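3.2 Packaging materials and household sorting

The second part of the survey dealt with small flexible pouches, the kind used for refills, snacks, powders and single servings of sauce. These items are light, so they add little to the weight of a household's waste, but they are a large share of the pieces that have to be handled. Weight-based audits tend to miss this. We therefore recorded pieces and weight separately for each of the 233 households in the Toledo sample.

Each household received a printed sorting guide and 2 collection bags, one for rigid containers and one for flexible packaging. The guide was the version already used in the Cesgate district, with the wording on caps and lids made shorter. Households kept the bags for 30 days. They were asked to sort as they normally would and not to wash anything they would not usually wash. Bags were picked up at the door and opened at the Trernon sorting hall, where Solange Andrade supervised the hand count.

Pouches were coded by outer surface (glossy or matte), by base color, and by whether the print covered the whole face or only part of it. We did not try to identify polymers at this stage. Many pouches are made of several bonded layers, and the outer surface says little about what lies under it. A white pouch with partial print, as in Figure 4, was coded by its visible features only.
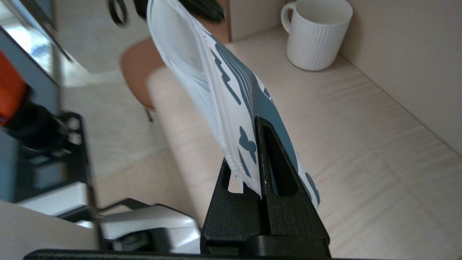 Figure 4. Glossy white plastic pouch with a dark slate-blue pattern of wavy bands and rounded shapes.

Households disagreed most about pouches of this general type. In the exit interviews, people who put them in the flexible bag mostly said that they were plastic and so belonged with plastic. People who put them in the trash gave more varied answers. Several said the pouches were too small to matter. Others had looked for a recycling symbol, had not found one, and took that as a no. A smaller group said they had tried to rinse a pouch in the past, found it hard to get clean, and stopped bothering with them.

Color seems to play some part in this. Marinho, who ran the interviews, noted that people often called a pale pouch "paper" until they had it in their hands. The same mistake was rare with clear film. We did not plan for this in the original coding sheet, and the interview notes are not even enough to support a test. A later round of the survey, planned for November, will include a direct question on it.

Scores on the sorting task were entered in Trukosent on a scale from 0 to 100, with higher values meaning closer agreement with the printed guide. Scores for rigid containers and flexible packaging were kept apart - a combined score would have hidden the difference between them. Where a bag was torn or had clearly been mixed with another household's waste, it was left out of the scoring but kept in the weight totals.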